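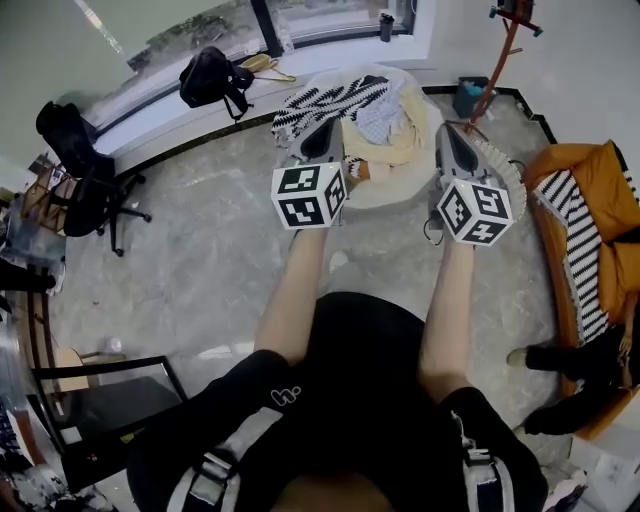
*Two hand-held grippers, with a marker cube under each.*

**How do we hand over from one chair to the next at our trade association?**

Hello all, hoping some of you have been through this. I'm secretary of a small association for heating and solar installers in Gritdale. We have 58 paid-up member firms, and our chair steps down at the November general meeting after two terms. She has been marvellous, and between us we've rather let her carry everything in her head: who to ring at the council, which members have fallen out with each other, where the bank forms are kept. The person standing to replace her is keen but has only been a member for a year. Our rules say nothing at all about a handover, only that the new chair "takes office at the close of the meeting". Is it normal to have some sort of overlap? And does the outgoing chair keep a vote if she stays on to help? I don't want to tread on any toes, least of all hers.

Posted by curnance_sec

---

**fostum_lane**

What a nice problem to have, a chair people will miss! We went through the very same thing (we're a bit bigger, 131 members at the last count) and what worked for us was a 3 month overlap. The old chair came along to meetings as "immediate past chair", sat next to the new one and mostly kept quiet, bless him. He had no vote, and we wrote that into the minutes of the general meeting so that there was no muddle later on.

Before he went we also sat him down with a pot of tea and a notebook and got him to talk through his year, month by month, names and phone numbers and all. It took two afternoons and I typed it up afterwards. Do start this well before the meeting, as people do drift off once they've had their flowers. And please sort the bank signatures early! Ours took ages, and for a while we couldn't pay for the hall.

**Bagheri70**

Check your rules. If it isn't in there she doesn't get a vote.

**gritdale_old_hand**

I'd agree with most of that, though I'd be a little careful about the title. If your rules list the officers by name, you may need members to agree a change before you add a past chair to the list, and that usually wants proper notice. The easy way round is to invite her as a guest each time, which most rules allow. Ask her first what she'd like, mind you. Ours wanted a clean break and a long holiday, and we'd already printed her name on the new letterhead.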